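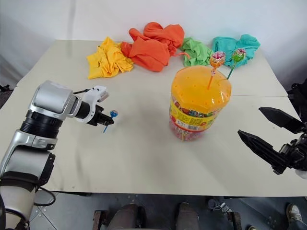 Josué Rezende replied to my May column that seizure totals are the only measure of drug policing the public will ever read, and that a flawed number in print is worth more than a sound one in a filing cabinet. I accept the first half.

The Hernance district reported 34 trafficking charges last year, against 2,000 recorded drug offences. The remainder were overwhelmingly simple possession. The two categories are added together in the headline figure, and the sum is then cited as evidence of pressure on supply. It measures patrol hours. A district that doubles its street searches will double its offences without any change in the market.

Valuation has the same defect. Seized product is priced at street level, by the gram, although most of it is intercepted in bulk. A wholesale lot valued this way can appear at several times what its owner paid. The method is seldom footnoted.

Ramis separated its categories 8 years ago. Charges, convictions and diversions are published in separate columns, with purity and the pricing basis stated. The tables are dull and the local paper rarely prints them. Magistrates and health services use them regularly.

Rezende's objection is that splitting the figures costs staff time. It does, mostly in recoding old files. Hernance could leave the old files alone and apply the new categories from the next reporting year, with the break in the series marked.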